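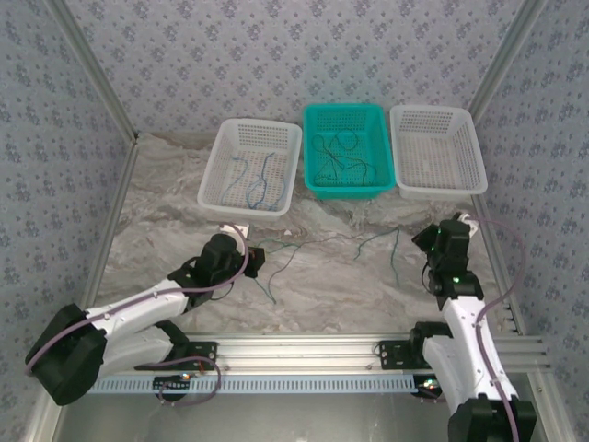 Benedikt Ruchti wrote on 02/02/2023:

We have recorded 100 runs of the cord task by remote control and the policy still picks up two cords at once. Before we record more, has anyone compared steering both arms remotely with guiding them by hand? Our operators find hand guiding easier, but you can only really hold one arm at a time and the other one just waits.

(end of quoted message)

Benedikt,

We had the same trouble at Punimcombe. Our set for sorting cords into baskets is now 1,493 runs, of which 1,295 were kept for training. All of them were done by remote control with two leader arms. We tried hand guiding in August and stopped after a few days. Your hands and sleeves are in view of the cameras the whole time, and with thin cord you end up feeling for the strand through the gripper, so the arm gets pushed down harder than it should be.

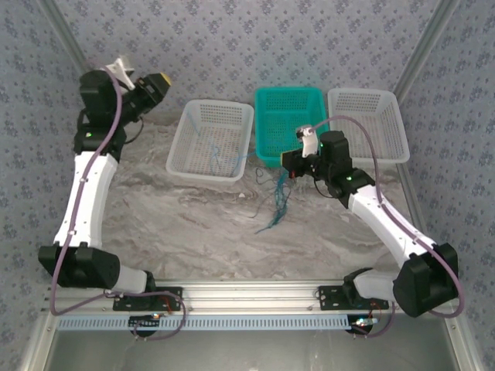 Punimcombe cell, loose cord in front of the teal basket

On the double picks, what helped us was asking the operators to slow down just before closing the gripper, and to lift a little and wait before moving to the basket. If a second strand came up as well, they put both down and tried again. We kept those runs. Earlier we had been throwing them out as mistakes, and the policy had never seen how to recover.

Two smaller things. Don't tidy the cords between runs, or you will only teach it tidy tables. And change operators often. Findunow did most of our early runs alone, and the arms picked up her habit of always starting on the left.

We plan to stop at 2,000. I can send you the operator notes if they would be of use, but they are written for our Cliria setup and you would need to change the button names.

Regards,
Urrego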